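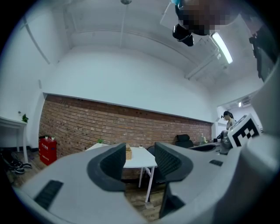 Brick half wall in a white room – seal it, paint it or leave it?

Posted in Walls & Floors, August
by stivholm_upstairs

We rent the upper floor of an old building on Arriaga Street and use it as a shared workroom. One long wall is bare red brick on the lower part and painted white above, with a white ceiling and a wooden floor. The wall isn't straight. It bends partway along, so nothing with a flat back sits properly against it.

The brick sheds. Every morning there is a line of reddish grit on the floor at the bottom, and it gets on a white table we keep in front of it. I sweep, and by 3 in the afternoon there is more. The landlord says we can do what we like to the brick as long as the white part stays white and the fire box stays where it is.

I have read that you can seal brick with a clear product, but some people say it goes shiny and looks like plastic. Painting it white would be cheaper, but I like the red. The wall is 19 feet long if you follow the bend. Has anyone done this in a rented place?

mortar_and_tea
Member, 913 posts

Seal it, but clean it first. Most of the grit is usually loose mortar and not the brick. Go over the wall with a stiff nylon brush, top to bottom, then vacuum with the brush head on. Don't use a wire brush, it scratches the face and you get more dust than you started with.

Before you buy anything, press a piece of clear tape on the brick and pull it off. If it comes away covered in powder after cleaning, wait and find out whether there is damp. Sealer over damp brick will peel or turn cloudy.

For the finish, ask for a breathable matte masonry sealer. Try it on a patch behind the furniture and leave it for a couple of days. Ours darkened the brick a little, and it took two thin coats. Tape along the line where the white paint starts – sealer leaves a yellow edge on some wall paints. Move the table well out, and keep the windows open while you work.

If the joints are so soft you can scrape them out with a key, sealer won't fix it. That is a repointing job and the landlord should pay.

ikby11

just paint it, brick is overrated

clislow_row
Member

We had the same trouble with a bent wall and stopped pushing furniture up to it. Leave a gap you can get a broom through. The table stays much cleaner when it isn't close to the wall, and you don't have to fight the curve.

I would get the landlord's permission in writing too. Ours said yes over the phone and then asked for money when we moved out.

This site uses cookies to remember your login. By continuing you accept our cookie policy.

Contact us | Copyright Clislow Home Help | Back to top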